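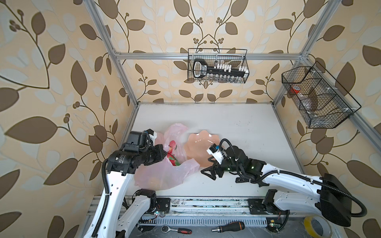 Notes on storing fruit in a home kitchen, mostly on what the bag does. I rent in Lolunholm, the kitchen faces south, and the fridge is small. Thread.

2/ Fruit splits into two groups. One keeps ripening after harvest: bananas, mangoes, peaches, avocados, kiwis. The other does not: citrus, grapes, strawberries, cherries, pineapple, dragon fruit. The second group is as sweet on the day you buy it as it will ever be.

3/ The first group gives off a lot of ethylene as it ripens. Ethylene is a gas and it speeds up ripening in anything nearby that responds to it. A closed bag holds it in. That is the whole paper bag trick for avocados.

4/ A plastic bag also holds in water vapor. Fruit keeps losing water after it is picked. In a sealed bag the air gets close to saturated, and any drop in temperature puts water on the inside of the film. Mold likes that more than you do.

5/ An open bag at room temperature is a compromise. Less shriveling than a bare bowl, less condensation than a tied knot. Fine for a day or two. After that, sort it.

6/ Dragon fruit: the scales tell you more than the skin color. Firm scales, recently picked. Brown, brittle tips, older. Give it a light press. It should yield a little, like a ripe kiwi. Soft spots mean eat it today.

7/ I keep dragon fruit in the fridge in a loose bag, away from anything with a strong smell. Once cut, it goes in a closed container and gets eaten the next day. The cut surface turns slimy before it tastes bad.

8/ Citrus: counter for a week, crisper for longer. The peel slows water loss but does not stop it. Small thin-skinned types dry out first. Check the bottom of the pile, where one moldy fruit will spread to whatever it touches.

9/ Bananas, mangoes and peaches stay out of the fridge until ripe. Cold stops ripening and can leave the flesh mealy or gray. Once ripe, a mango will hold in the fridge for a few more days.

10/ Crisper drawers. The slider is a vent. Closed means high humidity, for leafy greens. Open means low humidity, for fruit that gives off ethylene. My old Vidal fridge had the slider labels worn off, so I wrote H and L on it in marker in June.

11/ Do not wash before storing. Wash before eating. If you must wash berries early, dry them completely and line the box with a paper towel.

12/ The produce stand on Drusow Street weighs fruit in the bag and takes nothing off for it. The bag is light enough that I stopped caring. I do take fruit out of it when I get home if the inside has fogged.

13/ Someone asked about the ethylene absorber packets. I used a box of them, 3 months in the same drawer, and could not tell the difference. Keeping the apples in a separate drawer did more and was free.

14/ Next thread is on potatoes and onions, and why mine are now in two different cupboards.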